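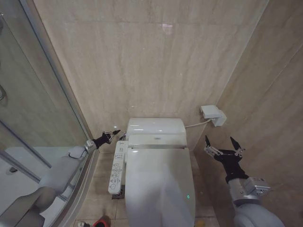

Toilet with wash function, controls on the side arm, lid down. One of several things in a house that would prefer soft water.

Thread on hard water, scale and softeners. We moved to Kustolley in March and I have been measuring things. Long, mostly numbers and valves.

Definitions first. Hardness is dissolved calcium and magnesium, usually stated as mg/l of calcium carbonate equivalent. Some reports give mg/l as calcium, which is a smaller number for the same water. Multiply by two and a half to convert. Check the unit before you set any machine by it.

There are also German degrees, French degrees and Clark degrees. Dishwasher manuals like the German ones. Our dishwasher manual uses its own scale of settings and puts the conversion table in an appendix.

Our supply reads more than 200 mg/l as calcium carbonate at the kitchen tap. That is hard without being remarkable. I have lived with worse.

Test method: Tristix strips for a quick look, drop titration when I need a figure. The strips have coarse bands and the colours are a matter of opinion under warm bulbs. Read them by a window.

With the titration kit you count drops until red goes to blue. Use double the sample volume and halve the value per drop if you want better resolution. Rinse the tube with the water being tested first. Old tube residue will shift the result.

Temporary hardness is the part tied up with bicarbonate. Heat the water and it comes out as solid carbonate. This is your kettle. Permanent hardness stays dissolved at kettle temperatures. Both count towards soap scum.

So scale forms fastest where water is heated, and next where it evaporates. Heating elements and heat exchangers in the first group. Shower heads, tap aerators, spray nozzles and the line along the back of the basin in the second.

Cold pipes mostly stay clear. People expect the pipework to be furred solid and it seldom is on the cold side. The hot side just after the heater is a different matter.

Hot water temperature matters a lot. Precipitation picks up noticeably in the high fifties and above. You can't simply turn a stored cylinder down to avoid it, as it needs to be kept hot enough to control legionella. A combi with no store gives you more freedom. Read the manual for yours.

Our boiler is a combi. The plate heat exchanger has narrow channels and is the first thing I would expect to suffer. Symptom: hot water that cycles between hot and lukewarm at a steady flow, while the radiators behave normally. There are other causes, including a sticking diverter valve.

Descaling chemistry, briefly. Carbonate plus acid gives a soluble salt, water and carbon dioxide. The fizz is the CO2. When it stops, either the scale has gone or the acid has. Add a little fresh acid to find out which.

Citric acid is my default. Cheap, little smell, easy to store dry. Use it warm, not boiling. Very hot citric acid on heavy scale can drop out calcium citrate, a white crust that is more annoying than what you started with.

Vinegar works slowly and smells. Sulphamic acid works quickly and is sold in many kettle products. Hydrochloric will have the scale off, and the chrome, and should be left alone indoors.

Never mix any acid with bleach. Chlorine gas. Applies to the toilet bowl as much as anywhere, and residues count. Flush between products, or better, don't use both on the same day.

Acid also attacks marble and limestone, which are calcium carbonate themselves. Marble-look porcelain is fine on its face, but cement grout is not. Wet the grout with plain water first, keep contact short, rinse well.

Anything with fine spray holes or an electric valve: follow the maker's instructions and nothing else. Some permit a citric solution, some void the warranty over it. Inlet strainers are usually the user-serviceable part. Isolate the water and the power before opening one.

Now softeners. An ion exchange softener swaps calcium and magnesium for sodium on a bed of resin. When the resin is loaded, brine is passed through to reverse the swap and the hardness goes down the drain. That is the whole process.

It does not lower total dissolved solids in any useful way. A cheap TDS meter will show about the same figure before and after. This is expected. Do not send the unit back on the strength of it.

Magnetic and electronic conditioners are a separate product. They don't remove hardness and a hardness test will read the same after one. Published results are mixed and depend heavily on test conditions. I have not fitted one and have no data of my own.

Phosphate dosing cartridges also leave the hardness in, but they do slow scale in a heater. A reasonable fit for one combi on a small budget. They need replacing on schedule and they are easy to forget.

Sizing. Capacity between regenerations is resin volume times its exchange capacity, less whatever you lose by using a sensible amount of salt. Divide by hardness to get litres. Then compare with daily use from your water meter, read morning and evening for a week.

Most people oversize. A big resin bed that sits for ages between regenerations can channel and is not good hygiene. Many valves force a regeneration after a set number of days for this reason, whatever the meter says.

Metered control beats a timer. A timer regenerates whether you were home or not, and you pay for the salt and the water both times.

We got a quote from Balaskas for a Brivano twin-tank unit: £1795 fitted, including bypass, drain run and a separate unsoftened kitchen tap feed. I asked for the drain run as its own line. They supplied it without fuss.

Twin tank means one bed works while the other regenerates, so there is no hard water slipping through at night. Whether that is worth paying for depends on when you use water. We have someone on early shifts, so the usual two in the morning slot was no good.

Installation points I checked. Three-valve bypass, accessible. Check valve upstream. Drain with an air gap, not pushed down into a trap. Overflow to outside, falling all the way, and separate from the drain line. Two of these were in the wrong place on the first drawing.

Flow rate: the unit sits in the main cold feed and it will cost you some pressure. Ask for the pressure drop at your real peak flow. Ours peaks with a shower and the washing machine filling together. Fit full-bore hoses. The standard thin ones often lose more than the softener does.

Outside tap comes off before the softener. Garden plants gain nothing from sodium and you would be paying salt to wash the car. Kitchen cold tap stays on raw mains too. It is the usual advice for baby formula and for anyone on a low-sodium diet.

Central heating is another case. Some boiler makers do not want the heating circuit filled with softened water, mainly over aluminium heat exchangers and inhibitor. The filling loop can be fed from the raw side. Look it up by model.

Results after 13 weeks. Softened side reads below one drop on the titration at every check. Shower screen wipes clear with a cloth. Kettle is unchanged, being filled from the raw tap, and gets citric acid as before.

Existing scale did not vanish. There are claims that soft water strips old deposits. I see a slight thinning at the basin overflow and no difference inside the aerator, which I soaked in the end.

Detergent use: I cut the dose to the soft water line on the packet. Use the full dose and you get foam and an extra rinse. Same with shampoo. The slippery feel on skin is real and you either adjust or you don't.

Dishwasher: set the internal softener to its lowest level. Rinse aid down as well. Glasses can etch in very soft water with too much detergent and the damage is permanent, so keep an eye on the good ones.

Salt use is running at 21 kg for the same period, block salt, two people and frequent visitors. Keep the blocks dry and don't mix in tablets unless the cabinet is made for both.

Maintenance list on the cupboard door: check salt, test both sides, exercise the bypass valves, look at the drain gap. Valves left alone for years will not turn when you need them.

Correction to the heating post above: inhibitor makers publish their own positions on softened fill and some allow it. Check theirs as well as the boiler manual.

Still open: whether the shower cartridge needs changing. It was stiff when we moved in and it is stiff now. Next job is to pull it and look.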